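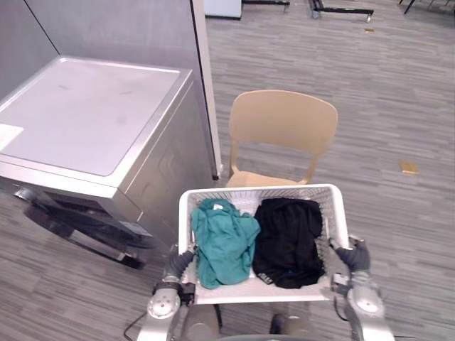 Can darks and colors go in the same load?

Once they've each been washed a few times, mostly fine on cold. New stuff goes alone the first time, especially black, navy, red and that deep green everybody bought last winter.

Print this item | E-mail this item

Home | News | Laundry Room | Classes | Contact

LAUNDRY ROOM NOTES
Monday, July 6, 2020

Quick one this week, newsletter is going out late as it is.

Summer hours for the laundry room at Kim House start now. Last load in by 8, door locked at 9. Same as last July. Please don't start a long cycle at ten to 8 and then ring the office, we can't let you back in for it.

Baskets. We bought 40 of them last fall and the shelf is looking thin. If one followed you home, bring it back, no questions. Leave it on the shelf by the door, not on top of a washer. Things slide off during spin and then it's all over the floor and needs doing again.

Labels. Read them before you load! Most of the questions in the box are answered on the label. If it's faded or cut out, go cold and gentle and hang it up after. Hardly anything gets ruined that way.

Pockets too. Tissues mostly. One tissue does a whole load of black, you will be picking at it til Thursday.

Knits, since I got three notes about them. Black sweaters, cardigans, anything with a rib. Turn inside out. Cold water, short cycle, mesh bag if you own one. Dont overfill, knits need room or they come out with white streaks where the soap sat. And pick them up in a bunch with a hand underneath, never by one sleeve or the neck.

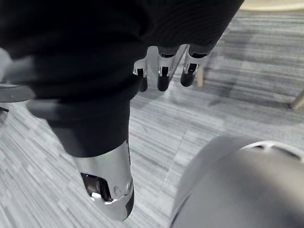 After the wash roll it in a towel, press, unroll, lay flat. Pull the ribbing back into shape with your fingers while it's damp. Not the dryer. If you have to use the dryer then low, ten minutes, and finish it flat on the rack.

Soap: less than you think. The Flunetti powder in the vending box is 2 scoops for a full load, one for a half. The Mustevis liquid is back in stock too, use the cap line, the first line not the top one.

Lost and found is at bag number two. Mostly single socks, a gray pillowcase, one good towel. Gone at the end of the month.

Washer cards: old ones work thru the end of July. After that swap at the office, your balance moves over. If the reader flashes and won't take it, write down the card number and drop a note in the box. Repairs are done by Evance, extension 220, but please come to us first so they don't get the same call six times.

More next issue, including the hand wash sink, I haven't forgotten.

Related items
Getting deodorant marks out of dark shirts
Where to hang things when it rains
Swapping your washer card
Room 679: sewing table hours
What the symbols on the label mean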